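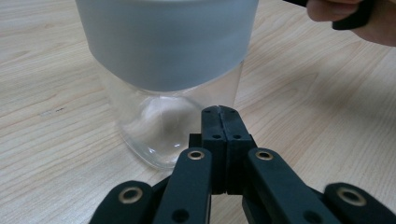 Storage | Glassware | 2 comments | 14 shares

The woman who runs the homeware shop in Bullasley has sold glass containers for long enough to distrust most of what is said about them. She asked me to leave her name out, partly so she could be rude about her own stock.

"People come in wanting a kitchen that looks like a chemist's," she says. "They buy a dozen matching jars and six weeks later the pasta is back in its packet with a peg on it."

I had gone to ask whether clear storage makes anyone tidier. The makers certainly think so. Cavix, whose jars fill one side of her shop, prints "see more, waste less" on the boxes. I asked if she had ever seen proof of it.

"I've seen the boxes," she says.

Her own survey, done in June with slips of paper at the till, had 509 replies. Of those, 287 said they had at least one glass jar at home with nothing in it. She admits the question was put to people already buying glass, and I would add that a slip of paper at a till isn't much of a study. Still, she has kept it pinned up behind the counter.

Frosted glass puzzles her more. It sells well, and she thinks that is because it hides the contents, the very thing clear glass is meant not to do. "Half of them want to see the rice and the other half can't bear to look at it." A tall frosted cylinder is fine for wooden spoons, she says, or for flowers. She wouldn't keep flour in one.

On lids she is firmer. A hinged lid stays with its jar, so it can't end up at the back of a drawer, and for tea bags or sugar that matters more than a perfect seal.
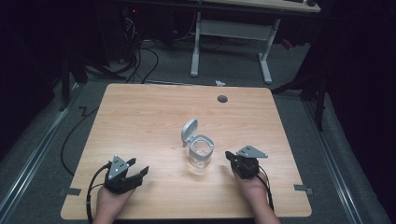 Is a hinged lid good enough for ground coffee?

It depends how fast you drink it. She would use one for a week's worth and keep the rest in the bag, folded over and clipped.

She is just as doubtful about labels. Pacheco, another of her suppliers, sends sheets of them in curly writing, and she gives them away. "If you can't tell salt from sugar, lick your finger."

I put it to her that all this was odd talk from someone who makes her living from jars. She didn't argue. Her advice is to buy one, use it for a month and then come back – though she accepts that most people won't.

I bought one. It has cotton wool in it, and the bathroom looks much the same as before.

Last updated: June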